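Cutirholm round table, light wood finish
Reviewed by Milagros Fajardo

I'd been wanting a round table for longer than I care to admit. Our old one was a rectangle with vicious corners, inherited from my aunt, and I have had a bruise on the same hip since the children were small. So when the Cutirholm came up in the August sale at Olszewski, I went in to have a proper look, sat at it for far too long, drank a coffee from the machine by the door and came home having ordered one.

Delivery was painless. Two very polite men carried it up the stairs in one large flat box and wouldn't stay for a biscuit. Putting it together took me and my neighbour Gitau Makori most of an evening, though I should say that we stopped for supper and that Gitau likes to read instructions aloud from the beginning, including the Norwegian. The bolts all lined up, there was a spare one in the bag (always a comfort!) and the little key that comes with it is good enough to keep.

What I love most is the shape. You can come at it from any side, put something down and get on with whatever you were doing, and there's always room for one more person to lean in. Ours has been used for letters, jigsaws, sorting out parcels and one very long afternoon of mending, and hardly ever for a formal meal. The pale top is kind to a dark room too, and looks lovely against floorboards.

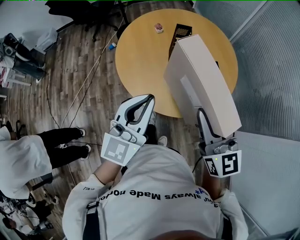 How well does the surface stand up to boxes and bits and bobs being pushed about on it?

Very well so far, with a bit of care. Cardboard slides over it without leaving a trace, and the only mark I've made came from a pottery bowl with a rough foot, which I dragged when I ought to have lifted. It's a faint line and I can only find it when the sun is low. I've put felt pads under anything heavy now, and I wipe the top with a barely damp cloth and then a dry one.

I have two grumbles. The finish shows greasy fingerprints along the rim, so you'll be buffing it before visitors come, and the feet wanted adjusting twice in the first month before it stopped rocking on our old boards. I did try the Doltulier in the same shop, which was 400 pounds against 291 for this one, and it felt a shade steadier when I leaned on it. It was also much darker, and I couldn't see where the extra money had gone.

Would I buy it again? Oh, I would, and my sister has already asked me to measure it for her. If you go for one, tighten everything again after a few weeks, and have the felt pads ready before you need them. Mine came in a pack of 20 from the ironmonger and I've still got plenty left in the drawer.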